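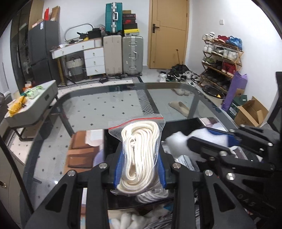

Severin Schnyder wrote to us that he had always pushed his rope into the bag any old how, and that every spring he lost a whole evening to picking the knots out again. We have a good deal of sympathy, and this section of the Clanari guide was largely rewritten with his letter in mind.

4 min read

Section 8. Coiling and bagging your rope

The white rope in your Clanari set will live quite happily in a clear zip-lock bag for months on end, provided it goes in as a tidy coil. Give yourself a clear patch of table before you start, and do have a cup of tea nearby if it's your first go (well away from the rope, please).

1. Lay the rope out along the floor and run it through your fingers from one end to the other. You are feeling for grit, damp patches and any little knots that have crept in. If it feels at all damp, hang it over a door or a clothes airer overnight and come back to this page tomorrow.

2. Hold one end in your left hand, leaving a tail as long as your palm. Left-handed readers should simply swap everything over.

3. Bring the rope round in loops, each one the same size as the last, and lay them side by side in your hand. Give the rope a small twist away from you with every loop. It feels fussy to begin with, but your fingers soon pick it up!

Note: If the loops keep springing into a figure of eight, you are twisting too much. Let the last few drop and try again with a lighter touch.

4. When there is only a short length left, wrap it firmly round the middle of the coil and tuck the end under the last wrap. Don't tie it off.

5. Open the bag all the way across and slide the coil in lengthways. A snug fit is fine, and the plastic may well bulge a bit, but the top edge should lie flat without any pulling.

6. Press the air out gently with the side of your hand, then close the seal from one corner to the other, pinching as you go. Run your finger and thumb back along it once more to be sure.

Caution: Never leave the empty bag where a baby or small child can reach it. Plastic bags can suffocate. The rope should be put out of reach as well.

Caution: Keep scissors and other sharp things out of the bag.

If you have two bundles, bag them one at a time. We did once try squeezing a pair into a single bag in the Vesteddale workroom, and spent far longer untangling them than we had saved. Spare bags can be ordered as part 902.

Store the bag somewhere dry and out of strong sunlight, and have a look at it each March. For washing the rope, turn to Section 9.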